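I had pencilled in an hour with Jianhua Xie and stayed for most of the afternoon, which tells you how much there is to say about buying a robot arm. Jianhua runs the hardware bench at Plorby, in Plulilholm, where they are teaching an arm to work on old desktop PCs – processors, memory, that sort of thing – and I wanted to know what it all cost and what I should put on my own list.

"Start with the table," Jianhua told me. "Everyone starts with the arm. We bought ours in December and then had nothing decent to bolt things to." The slotted aluminium bench came out of the next budget, and so did the printer that makes the grey fixtures for holding parts.
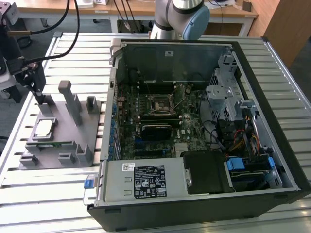 Hongmei Lu thought that was a bit generous to the table. Her view was that the gripper should have its own line from day one, and that the 749 pounds they'd put down for "hand and sundries" was a guess and a poor one. "We were arguing about it by the second week," she said.

They'd had two quotes, one from Pan and one from Clokorgate. Pan was cheaper by 202 pounds but wanted 17 weeks, and Jianhua went for Clokorgate. Would he do that again? He pulled a face and said probably, if the training day was still thrown in.

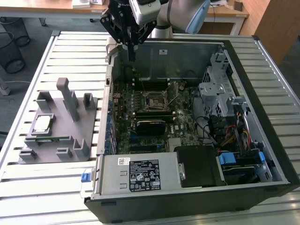
The fixtures are where I'd have gone wrong, I think. I had assumed you buy them. Jianhua prints his, and he told me to allow for 30 versions before one holds a chip the way you want it, so that's a fair bit of filament and somebody's time. Hongmei keeps a separate sheet for the time, and I've already pinched the layout.
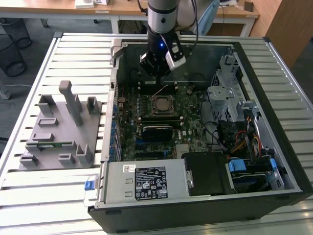 I also asked about spare PCs, as mine would have to come from our own store cupboard. "Get them all the same model," Jianhua said. "Mixed ones are a second project." Then we got on to insurance, and my notes go downhill from there.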